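Money and Payments, Lecture 8: Stablecoins and how they hold their price

Read this before the seminar. The worked figures are for practice and you should be able to redo them without the notes.

What a stablecoin is

A stablecoin is a digital token meant to trade at a fixed price, usually one unit of an ordinary currency. Holders use it to move money between exchanges, to pay suppliers abroad, or to wait between trades. The issuer promises to buy tokens back at face value. Everything else in this lecture is about how far that promise can be trusted.

Three ways to back a token

Reserve-backed. The issuer takes in currency and holds bank deposits or short-dated government bills. The weak point is the quality of the reserve and how quickly it can be sold.

Crypto-backed. The user locks up other tokens worth more than the stablecoins issued. If the collateral falls below a set level it is sold automatically. Prices can drop faster than the sale goes through.

Algorithmic. There is little or no reserve. Supply is raised or cut to steer the price, often with the help of a second token. These have the worst record of the three.

Worked example: Terinow

Terinow has 1,000 tokens in issue, each redeemable for one krona. Its reserve is 1,123 kronor, of which 411 is cash and the rest is in bills.

Cover ratio: 1,123 / 1,000 = 1.123
Bills held: 1,123 - 411 = 712
Cash share of tokens: 411 / 1,000 = 41.1 per cent

Suppose half the holders redeem on the same morning. Terinow needs 500 and has 411 in cash, so it must raise 89 by selling bills. At full price that is easy. If buyers will only pay 80 per cent of face value, it has to sell bills with a face value of 111.25. Work out what is left for the remaining holders - we will compare answers in the seminar.

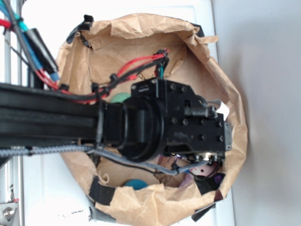

Paper bag, open, with gripper above.

Who watches the reserve

Regulators tend to ask for the same things: separate accounts for reserve assets, regular published statements, and a legal right to redeem. An attestation covers one date only. A full audit covers a period and tests the controls as well. Do not mix these up in the exam.

Reading for next time

Hellström and Takagi, course reader, chapter 8
Nyberg, "Redemption queues", on the course page

Seminar questions go to Ulla Tangen by noon the day before. The February resit uses the same reading list.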